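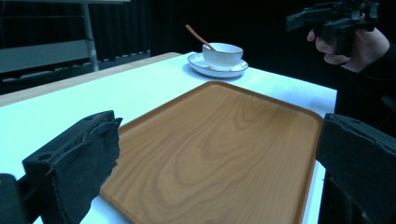
Figure 2. Wooden tray with raised rim on a white tabletop.

4.2 Share price reaction to the suit

Jurnitz dropped on the January filing, then drifted. We look at 32 trading sessions after the complaint. Beterska (minority holder, the plaintiff) says the board sold the Skotstead wells too cheap to Bellamy. Board says no. Not our question here, we only want the price and volume.

Two things to note. Volume jumps before the filing is public, same as in Hiebert's earlier sample of small oil listings. And the bounce after the first hearing is gone by the close of session 32. Bellamy shares hardly move, wich is odd if the market beleived the wells went for too little.

Spreads: wider all through, no clean break. Trades under 400 shares dropped from the main run, put back in for the robustness check, same sign. Block trades over 900 shares kept seperate. Court costs not modeled. Settlement talk in the local press not coded yet, see Section 5.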